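Clinic supplies and the spring screening drive

The Lavik screening drive for cervical and bowel cancer runs through the end of March. Last year the mobile unit completed 432 appointments at 14 stops. The target this year is 1006, with Fulura added to the route and evening slots open until 8 p.m. at Inditz. 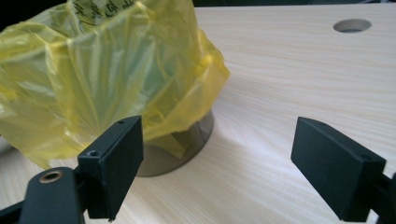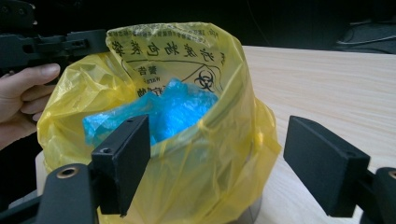

Home test kits for bowel screening are handed out at the front desk of each stop. Return the sample within seven days of collection and write the collection date on the tube, as undated tubes cannot be processed. Of the kits returned last year, 356 came back in the first two weeks. Used gloves and swabs from the exam room go in yellow waste bags, the type printed with a warning label and a biohazard symbol in the second photo. Unused kits should not go in these bags. Return them to the desk with the seal intact.

Site leads at Ackah should send revised stock counts to Cadi Dafis before the unit arrives. Results are mailed to the address on file. Patients who have moved need to update their records at check-in.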